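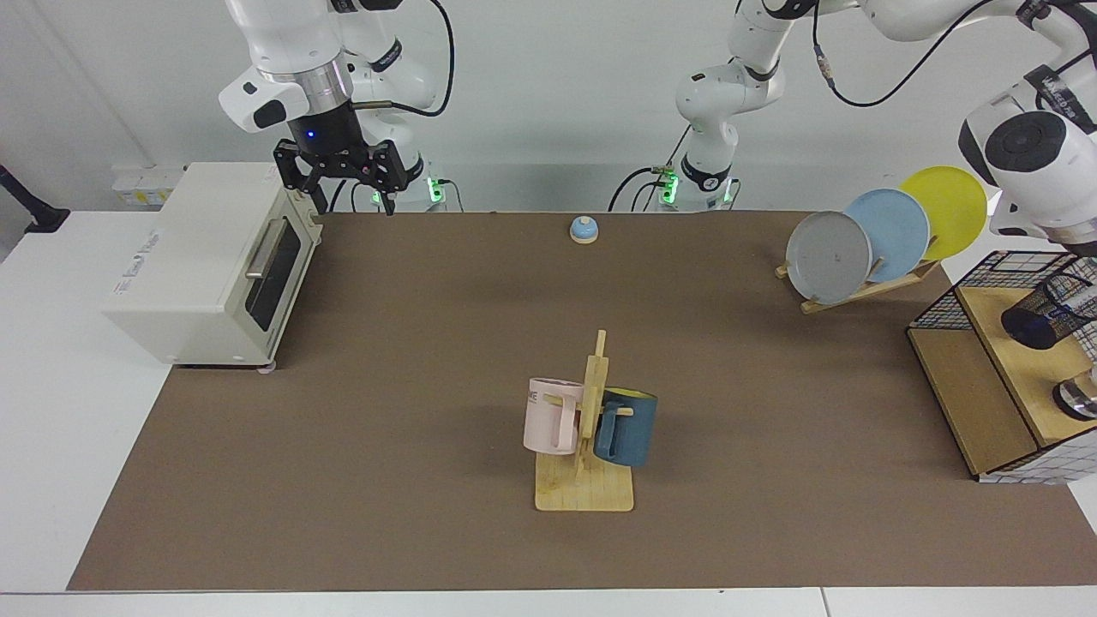 April, gone four in the afternoon

Second pass at the Ivurberg today, and I want to get this down before the tea wears off, because I changed my mind twice during it and I know from experience that I'll only remember the final verdict and none of the wobbling. For anyone picking the notebook up cold: we are working through the Lasov shorts and the three features in the order he made them, and writing the programme notes as we go, so that by the time the season opens we have something better than a pile of adjectives. I do think a big brown mat on a white table under a plain pale wall is as near as I'll ever get to Lasov's palette, since he shot nearly the whole of Ivurberg in brown and off-white and let almost nothing else in until the last reel. Marwan says I see that film everywhere now. He may be right.

Timings first, as they matter for the interval. The opening without dialogue runs 18 minutes on this print. I had 16 in my notes from the first viewing, but I think I started the clock after the ferry arrives, and the ferry is plainly part of it. So 18, and I've corrected the card. The wedding sequence has 34 cuts by my tally, and I was careful this time, stopping and going back wherever the veil goes across the lens, as there's one cut hidden in there that I missed completely before. Leandro Carrasco had 33. I have left him a note with the place marked and we'll see whether he comes round.

Now the wobbling. On first viewing I wrote that the sister was underwritten, and I wrote it quite firmly, with underlining. I'd like to take the underlining back. She has very few lines, that's true, but watch what she does with her gloves. She puts them on when she's lying. I'm fairly sure of it: the station, the kitchen, the conversation with the priest. In the kitchen it makes no practical sense at all, she's about to peel potatoes, and the camera just waits there patiently while she does up the little button. I must have looked straight past it because I was reading the subtitles, and the subtitles in that bit are awfully busy.

Then having decided she was the best thing in it, I got to the orchard and went off her again. The speech is too long and I don't believe she'd say it. Marwan thinks it was added late, to please somebody, and he pointed out that the light doesn't match and her hair is parted on the other side. I went back and he's quite right about the hair. Whether that proves anything about who asked for it is another matter, and I don't want it in the printed notes as fact. Put it down as a hunch of ours.

Where I've ended up is that she's a wonderful part with one bad scene in it, and I can live with that – most of my favourite films have one bad scene in them, and a few have the decency to put it early.

Sound. Reel three still has that flutter under the accordion. I cleaned the path, ran it again and it was just the same, so I think it's in the print and we'll have to put up with it. It bothered me much less the second time. If we can borrow the other copy I'd like to compare, though I gather it's the shorter version and I'd be sorry to lose the bakery.

A word on Ruggiero, as it came up over lunch and I said I'd write down what I thought while I was still cross. The usual line is that Lasov got everything from Ruggiero: the long waits, the doors left open, people talking in the next room. I don't think it stands up. I watched the first half of The Salt Road again last night, and Ruggiero's open doors always have someone about to come through them. You sit there expecting it, and in they come. Lasov's doors are just open. There's one in Ivurberg behind the grandfather that stays open for the whole of the supper, and I spent both viewings glancing at it, and all that ever happens is that the light in the passage goes down a little. I found that far more upsetting than anything in the Ruggiero, and I'd love to get a paragraph out of it if there's room.

Is there room? The sheet gives us 28 lines a side at the size people can read in the dark, and I've used most of one side on the plot, which is silly, as they'll be about to see the plot for themselves. Suggest cutting the synopsis right down, perhaps to the ferry, the inheritance and the fact that there's a wedding. Keep the gloves out of it too. I'd like people to find them.

Running order for the rest of the month, unless anyone shouts: Silov next, then the two shorts together, then back to Ivurberg for one last look with the finished notes in hand. Silov is the one I'm nervous of. I saw it when I was nineteen, in a very cold hall with a very bad bulb, and I thought it was the greatest thing ever made, and I haven't dared go near it since. Leandro saw it last year and will only say "hm".

Left to do:
Ask about the shorter print, and whether it has the bakery.
Check the spelling of the cinematographer, we've got it two ways in the draft.
Leandro to recount the wedding (veil!).
Rewrite side one. Find the quote about the ferry, it's in the blue folder or possibly Marwan's bag.
Reel 3 back in its proper can, it's currently in the one marked Silov.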